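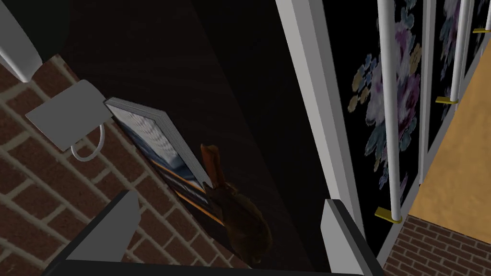
Jan 22, 2018

Wrist view runs, cluttered scene, brick texture. Picking up from where Anas left the branch before the break.

Question for this week: does randomizing the surface textures hurt the grasp scorer more than randomizing the objects does? Anas Benkirane thinks yes. I had no opinion until the weekend batch finished.

Setup. Simulated arm, wrist camera, same gripper model as before. Object pool is the mixed one (mug, book, the brown furry thing that loads as an animal, and the rest). Scorer is Clirkis, the checkpoint we froze before changing the sampler. Objects get dropped from a random height and left to settle, then we render and score 70 candidate grasps per scene. 249 scenes in the batch. Physics settings unchanged.

Results so far:

Plain gray surface, mixed objects: fine, matches the old numbers.
Brick surface, mixed objects: top-ranked grasp fails in 23 more scenes than on plain gray, same seeds and same poses.
Plain gray, new objects only: 7 more failures than the old pool. Smaller than I expected.

So Anas looks right for brick at least. Haven't run wood or tile.

Went through the brick failures by hand this morning. A lot of them have the top grasp lined up with a mortar line. The scorer seems to read a long pale line as a graspable edge, and it gets worse when the wrist is rolled and the courses run diagonal. Page edges on the book are a similar cream/white, so a book lying on brick is a bad combination. The mug on its side gives mixed results. When the handle shows against the brick the scorer usually finds it, but the score is lower than for the same pose on gray.

Dark surfaces are a separate problem. Where the shading goes nearly black the scores flatten out and the ranking is close to random. Could be the render exposure. Don't mix this up with the texture result when writing it up.

Also checked whether the fingers themselves draw any candidates. The mask takes care of most of it. Two scenes had a candidate sitting on the fingertip outline, both with the gripper partly closed. Mask needs another pixel or two of margin. Filed under Soliman cleanup.

To do:
- rerun brick with mortar color matched to the brick, everything else fixed
- same again with the wrist roll locked
- raise ambient light one step and redo the dark scenes only
- ask Anas which seeds he used in the first comparison, his log has the config but no seed list
- copy the failure renders to the shared drive before the scratch disk is wiped

The mortar rerun is queued for tonight behind the other job.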